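Cuaderno de cocina de pruebas, Komness
Noviembre, domingo, 7:40 de la mañana

Empiezo página nueva porque la anterior quedó pegada con caramelo (perdón a quien la quiera consultar, lo del hinojo está copiado al final del cuaderno). Ayer firmamos el menú de reapertura con Zuweira Darko y estoy que no me aguanto. Se queda con el local de Bokville tal cual, con la barra larga y el horno viejo, y quiere abrir la primera semana con carta corta. Me gusta muchísimo que sea corta. Así da tiempo a probar todo hasta aburrirse, y hoy no me aburro para nada.

Pendiente del viernes: el caldo base. La versión con huesos tostados 2 horas sale oscura y con buen cuerpo, pero tapa el comino. Bajé el tueste a la mitad y el comino volvió a aparecer, aunque el caldo perdió fondo. Hoy repito con tueste corto y un puñado de cebolla casi quemada en la olla. Si alguien llega antes que yo mañana, la olla grande está en la cámara, balda de abajo, con cinta verde. No colar todavía.

8:30. Pan. La masa de la noche subió preciosa, con burbujas grandes por arriba y un olor a yogur que me encantó. Hidratación más alta que la del viejo Brillarholm (el restaurante, no la harina, que ya hubo confusión con eso en el pedido). Los clientes de Brillarholm hablaban del pan de entrada como si fuera un plato principal, y Zuweira quiere que vuelvan a tenerlo desde el primer día. He intentado sacar la receta de las notas que dejaron en el cajón de la oficina y la mitad son abreviaturas. «M.V. hasta que diga». Supongo que masa vieja. ¿Hasta que diga quién?

Probé dos formatos, hogaza y panecillo. El panecillo se enfría enseguida en la cesta. La hogaza cortada en la barra aguanta mejor y además da espectáculo, con el cuchillo y las migas y todo el mundo mirando. Voto por la hogaza. Falta comprobar si el horno de Bokville da suficiente suelo, que el nuestro de aquí es otra bestia y engaña.

10:15. Salsa de la casa. Pesadas para 100 raciones, por fin con números limpios. Se reduce más de lo que yo calculaba y habrá que partir de más volumen, o ligarla al final con un poco de mantequilla. Con mantequilla está de escándalo, lo digo ya. El problema es el servicio: al tercer recalentado se corta. Probar a mantener la base aparte y montar por tandas pequeñas. Anoto también que la acidez va mejor con vinagre suave que con limón, el limón se queda flotando encima de todo y no se integra.

Lo de la sal lo discutimos un buen rato. Yo la quería más baja y Zuweira más alta, y al final la cata a ciegas le dio la razón a ella. Bien por ella. Queda en la medida alta, y que se revise cuando entre el lote nuevo de aceitunas, que suele venir bravo.

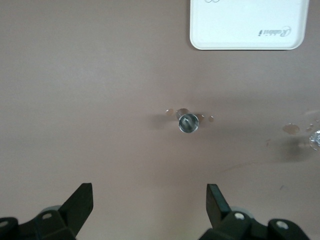 Cilindro metálico y gotas en la mesa, domingo.

11:50. Llamada con Mahrous por el pescado. Pueden servir en Bokville 4 días a la semana y eso cambia la carta a mejor — yo había planteado un pescado fijo y ahora creo que conviene dejar el hueco abierto y escribir en la pizarra lo que llegue. Zuweira encantada, el camarero que contrató para sala un poco menos, porque tendrá que aprenderse el plato cada tarde. Se acostumbrará. Con un pescado distinto cada vez, la guarnición tiene que ser neutra: patata aplastada, hierbas, el aceite del hinojo. Ese aceite me tiene enamorado, verde verde y con un final casi a regaliz.

Pedir: más hinojo, dos coladores finos, papel para la impresora de comandas. Preguntar si la cámara de Bokville cierra bien ahora, porque la goma de la puerta estaba para tirar cuando fuimos a verla.

13:20. Postre. Primer intento de la tarta de membrillo, un desastre, base cruda y bordes tostadísimos. Segundo intento con la base horneada en blanco y muchísimo mejor. El membrillo pide una crema al lado, algo poco dulce. Nata agria, quizá, o un helado de leche quemada si nos da la vida. El coste sube con el helado y todavía no he hecho el escandallo. Del presupuesto de 2.000 para pruebas queda bastante menos de lo que me gustaría admitir en un cuaderno que lee toda la cocina.

Cosas sueltas: la tapa de la batidora pequeña pierde, no llenarla más de la mitad. El temporizador de la pared atrasa. Quien se llevó mi cuchara de probar, la del mango torcido, que la devuelva.

16:05. Vuelta al caldo. ¡La cebolla quemada era la respuesta! Color de ámbar oscuro, el comino presente y un fondo largo que se queda en la boca. He llamado a Zuweira en mitad de su comida familiar para contárselo y se ha reído, pero viene el martes a probarlo. Guardo dos litros etiquetados y repito la misma receta mañana con otra tanda de huesos, a ver si sale igual.

Para mañana a primera hora: sacar la masa de la cámara, encender el horno antes del café y pesar las aceitunas.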